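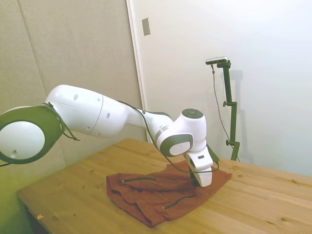 Fixed view: arm over the table, gripper down on the rust-brown garment.

Leltura Garment Handling Set, data card
Last edited Wed 26 August
Maintainer: Paraskevi Pappas

Summary
Leltura is a teleoperated manipulation dataset sold with the Jororel single-arm kit. It covers grasping, dragging and folding of soft items on a plank table. The current release holds 1423 episodes. Of these, 300 are held out for evaluation and should not be used for tuning.

Streams
Each episode has 2 video streams and one state log.
fixed: the arm, the tabletop and part of the wall behind it.
wrist: close view from the gripper side. Framing changes with arm pose, and many frames hold no garment at all. In the one below, a pale board with a dark knot takes up most of the view, with a bit of orange-yellow tape on its top edge. Strong grain of this kind is a known source of false edges in the Kong segmentation baseline.
state: joint positions, gripper opening, operator input.

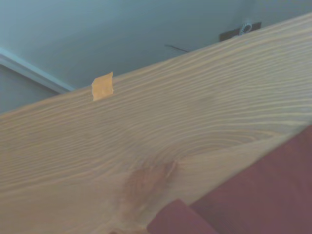
Known issues
Wrist focus is soft in places — do not rely on it for fine texture.
Cords and drawstrings are not labeled separately from the garment in releases before May. Older label files will not merge cleanly with the current ones.
Episodes shorter than 400 steps are kept. Filter them in the loader if your model needs a fixed window.

Loading
Unpack both archives into the same folder and run the index script once. The Celtex loader reads the index directly. Other loaders need the paths rewritten as absolute.

License
Research and internal evaluation only. Redistribution of the raw video requires written permission from the maintainer.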